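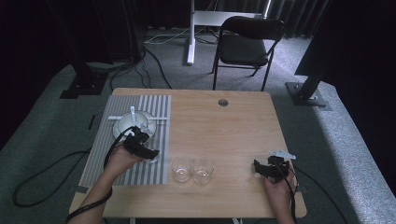
Speaker notes, workshop evening, November

Slide 1. Title. Say the name of the build once (Plorance) and move on. Mention that the parts list and print files are on the Milby share.

Slide 2. What was built. A pair of hand-held grippers, one per hand, cabled back to a single logging box. The operator does the job by hand through the jaws, and the box stores jaw opening and pose. No arm is driven at this stage. The arm comes later and is a separate talk.

Slide 3. Mechanics. 2 jaws per gripper, one trigger. Pads are the only part that wears. The first set of pads was too hard and slid on anything glazed. Softer ones went in and the trigger spring had to be changed to match. Pass the old pads round.

Slide 4. Logging. Jaw opening is sampled at 200 Hz. Pose runs slower and is interpolated afterwards. Both streams take their time from the box, never from the laptop. If asked why: laptop clock drift cost us most of a month's recordings. 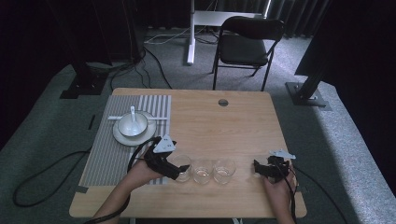 TABLE TASKS

Slide 5. The working set is tableware: glass tumblers, a plate and bowl, a spoon, chopsticks. Glass is the awkward one. The rim is thin, the wall is smooth, and a cup standing close to its neighbour leaves little room for a jaw. Approach from the side, close slowly, lift straight up.

Slide 6. Cables. Each gripper has its own. Leave slack at the wrist and check the run off the table before starting. A snag shows in the log as a jump in pose and is easily mistaken for a tracking fault. Từ, the checking script, flags these but does not repair them.

Slide 7. Numbers. Target is 2000 takes before any training. A take is thrown out if either stream has a gap. Do not quote a success rate, it has not been measured properly.

Slide 8. Still open. Marker bracket flexes when the trigger is pulled hard. Thicker print is the obvious fix but adds weight at the worst end. Vuvness bracket drawing is on the backup slide if there is time.

Questions. Repeat each one for the back row.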